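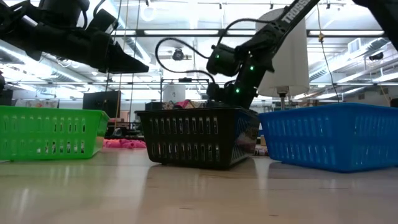 My mother had a rule about the washing. Whoever complained that they couldn't find a clean shirt was the person who sorted the next load, and so I spent most of my childhood Sundays on the landing chucking socks into heaps. I was slow at it and I was cross about it, but I could do it at six years old with the telly on downstairs and half my mind on something else. I've been thinking about that a lot lately, because I've spent the winter reading and pestering people about whether a machine can do the same job yet, and the answer I keep getting is "sort of, on a good day, if you don't move the basket".

I should say where I'm coming from. I'm not an engineer. I ran the back room of a laundry and alterations shop in Ternton for the best part of my working life, and I know a fair bit about what happens between a bag of dirty things coming in over the counter and a stack of folded things going out again. So when my nephew's friend Yaw Ayaaba, who works on robot arms, told me over dinner in December that his lot were "basically doing laundry now", I put my fork down.

What they were doing was picking soft things up and putting them in baskets. He was very pleased about it, and after a bit of arguing I was pleased for him too. But that is one small slice of laundry, and I'd like people to understand how thin the slice is before they start planning what to do with all their free evenings.

Take picking up. A mug is easy, comparatively. It's the same mug whichever way round it is, it has a handle, it stays where you left it. Cloth won't do you that favour. Drop a pillowcase on a table 20 times and you'll get 20 different lumps. There's no front to it. If you grab it in the wrong spot you get a corner and the rest slithers off, or you get it and the thing underneath it as well. Any of us would feel that second layer between finger and thumb and give it a shake without noticing we'd done it. A gripper with two hard fingers has to work it out mostly by looking, and looking at a heap of pink cloth on top of more pink cloth is a rotten way to find out where one ends and the other starts.

Then there's the basket. I have strong opinions about baskets! The slotted plastic sort is the best thing ever made for a back room, light and cheap and you can hose it down, but it has a rim, and the rim is where the trouble is. When you reach into a basket your wrist folds over the edge, your sleeve brushes it, you nudge the thing along a bit and you carry on. Yaw tells me that going down inside a container is one of the moves that gives them the most grief. The arm has to come in from above, keep its elbow up, miss the sides and find something it can hardly see any more. If someone has knocked the basket round a few degrees since the last go, it had better notice.

Colour, oddly, is the bit they're good at. Green basket, black basket, blue basket, this goes in that. I had assumed that would be the clever part and it's nearly the boring part. Whites and darks you could more or less leave to it. What I'd want to see is a machine that picks up a cream blouse with a bit of red trim and thinks, hang on.

I put some of this to Macarena Palma, who managed the linen side at a hotel in Brania for years and is much less patient than I am. Her view is that we're asking the wrong thing. She doesn't care if it can sort a sock. She wants to know how many it can do before it stops, and who has to come when it stops. "If I have to stand next to it," she said, "then I have two workers doing one job, and one of them can't make coffee." She's got a point. At our busiest the shop took in more than 3,302 pieces in a month (I kept the ledgers, I'm that sort of person) and a dropped one here and there soon turns into a morning on your knees under the table.

But I think she's a little unfair as well. Imre Halász, who taught me pressing, used to say that a new starter was no use for 5 weeks and a bargain after that. You put up with the dropped things and the singed collar because you knew where it was heading. I don't know that these machines are heading anywhere at quite that pace, but I do know that the way they learn now is a lot closer to how Imre taught me than to how the old steam press worked. People show them. Someone does the job with the arms, again and again, good tries and bad, and the machine soaks it up. That I understand. I learned to fold a fitted sheet by watching Imre's hands, and no amount of being told would have got me there.

Two arms helps too, by the way. I'd never thought about it till Yaw pointed it out, but there's almost nothing in a laundry you do with one hand. You hold with the left and pull with the right. You pass across. Watch anyone pair socks and see how often the hands swap. A single arm at a table always looked to me like someone with a bad shoulder doing their best, and I say that as someone who did a whole February like that.

So can they do the chores yet? At home, no, I really don't think so. My own utility room is about the size of a wardrobe, the light's terrible, there's a cat in it, and the washing arrives inside out with tissues in the pockets. A tidy table with good lights overhead is a different country. I'd be amazed to see anything with an elbow like that get round my ironing board without taking the shelf down.

On a shop floor, though, I've come round a bit. There's a firm called Agyeman doing rental workwear out past the ring road, and their sorting bench is the same bench all day long, same height, same bins, same overalls. Dela Aidoo showed me round and I kept thinking, well, it could have a go at this one. Leave it the plain stuff. Let it be slow overnight. Have a reject bin for anything it isn't sure of and let a person go through that in the morning with a cup of tea. I would have given a great deal for a night shift that only did towels.

What I'd not want is for the person with the tea to be paid less because the bin is smaller. The reject bin is the hard stuff, after all, it's the beaded dress and the wool that someone swore was cotton. Mohandas Chowdary, who did our accounts and never once touched an iron, will tell you that fewer pieces is less work. He told me that the whole time I knew him and he was wrong the whole time as well.

Yaw has asked me to come in and have a go at driving the arms myself, and I've said yes, on condition that I'm allowed to bring my own washing. He went a bit quiet at that. I'm going to start it on tea towels and see how we get on, and if those go all right there's a duvet cover with my name on it, one with the buttons at the bottom.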